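Section 4. Setting Up the Diltano Roof Tent and Side Kitchen

This section applies to the Wuma Diltano roof tent fitted to a Lunde camper van or to a passenger vehicle with approved crossbars. Read the whole section before starting work. Fitting should be carried out by two adults on firm, level ground.

4.1 Before You Begin

Confirm that the vehicle is suitable. The dynamic roof load, given in the vehicle owner's handbook, must be equal to or greater than the combined weight of the tent, the crossbars and any accessories. The static roof load applies only when the vehicle is parked and must not be used for this check.

Vehicles with a panoramic glass roof require the raised bracket set, supplied separately. Do not rest the tent base on the glass at any time, including during fitting.

Tools required: the 17 mm wrench supplied in the hardware bag, a torque wrench, a tape measure and a soft cloth. Power drivers must not be used on the clamp bolts.
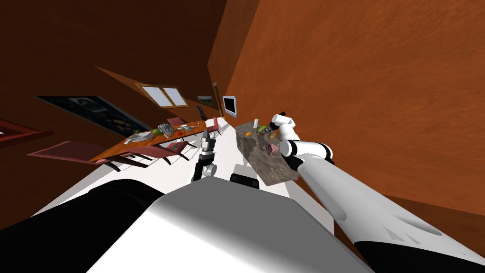 Check the contents of the hardware bag against the packing slip. If any part is missing, do not substitute hardware from another product. Contact the Waltau service desk with the serial number, which is printed on the label inside the front cover of the tent.

4.2 Fitting the Base to the Crossbars

1. Park the vehicle, apply the parking brake and switch off the engine.

2. Clean the crossbars with the soft cloth. Grit under the clamps will damage the finish and may allow the base to shift.

3. Measure the distance between the crossbars, center to center. The Lunde long-wheelbase van is supplied with bars already set in the correct position, and these should not be moved.

4. Lift the tent onto the crossbars from the side of the vehicle, with one person at each end. Keep the hinge toward the front.

5. Center the tent from left to right. Slide the four clamps into the base rails and bring them up beneath the crossbars.

6. Tighten all four bolts by hand, then tighten them in diagonal order to the torque value stamped on the clamp.

CAUTION: Check the clamp bolts again after the first 300 miles, and every 1,000 miles after that. Driving with loose clamps may result in the loss of the tent and injury to other road users.

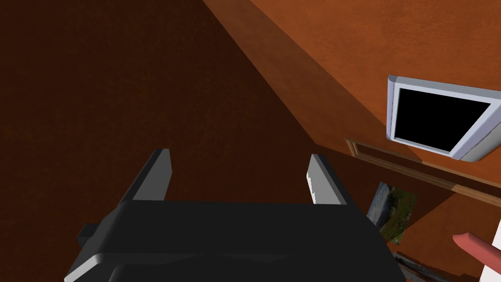
Can the tent stay on the vehicle through an automatic car wash?
The tent must be removed before the vehicle enters any automatic wash. Hand washing with cold water and a mild soap is permitted when the cover is fully closed.

4.3 Connecting the Power Lead

The tent lights and ventilation fan operate on the 12-volt supply from the vehicle's leisure battery. On vehicles without a leisure battery, the adapter lead may be connected to the accessory socket in the luggage area. Lights and fan should then be used only for short periods, as the starter battery may be discharged.

1. Switch off the vehicle's electrical supply at the main isolator.

2. Route the lead down the rear door pillar, inside the rubber seal. Leave a small loop at the hinge so that the lead is not stretched when the door is opened.

3. Push the connector into the socket until it clicks, then turn the collar clockwise.

4. Switch the supply on and test each light in turn.

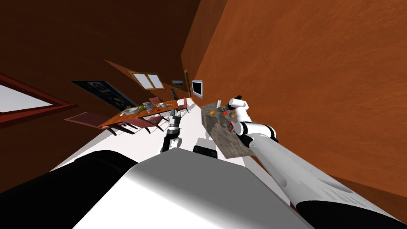
5. Close the rear door slowly and confirm that the lead is not pinched. If the door does not latch easily, open it and route the lead again.

NOTE: On Lunde vans built before September, the socket is behind the left trim panel. The panel is held by two clips and may be removed without tools.

4.4 Using the Side Kitchen

The side kitchen slides out from beneath the rear bench of the van and locks at full extension. Pull the red handle, draw the unit out until both catches engage, and lower the support leg to the ground. The stove must not be lit until the support leg is in place and the rear door is fully open.

CAUTION: Never cook inside the tent or beneath a closed awning. Burning gas produces carbon monoxide, which has no smell and can be fatal.

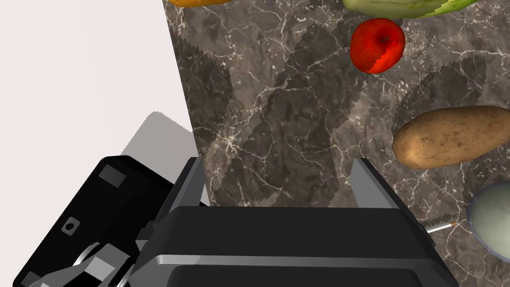 The sliding unit has a limited load rating, marked on the inside of the drawer, and the work surface is included in that figure. Owners sometimes ask whether the standard top may be exchanged for a heavier one. A dark marble countertop with produce spread out across it suits a fixed kitchen, but stone must not be fitted to the slide, as its weight will overload the catches. Use only the standard top or the Wuma folding board -- both have been tested with the unit fully extended. Clear the surface and stow all food before the unit is pushed back in.

4.5 Before Driving Away

Close the tent and fasten both front latches. Stow the ladder inside the vehicle. Return the side kitchen to its closed position and pull once on the handle to confirm that it is locked. Turn off the gas at the cylinder.

The total vehicle height will have changed. Measure it from the ground to the highest point of the tent cover and write the figure on the card supplied, which should be kept on the sun visor. On the standard Lunde van with the tent closed, the height is 2,625 mm.

4.6 Service and Records

Clamp inspections should be entered in the service log at the back of this manual. Warranty claims for the base or clamps will be considered only when the log is complete. Questions concerning this section may be addressed to Kerstin Skjelbred, Technical Publications, Waltau.

Section revised 10/09/2019. Approved by Sixten Haugland, Product Safety.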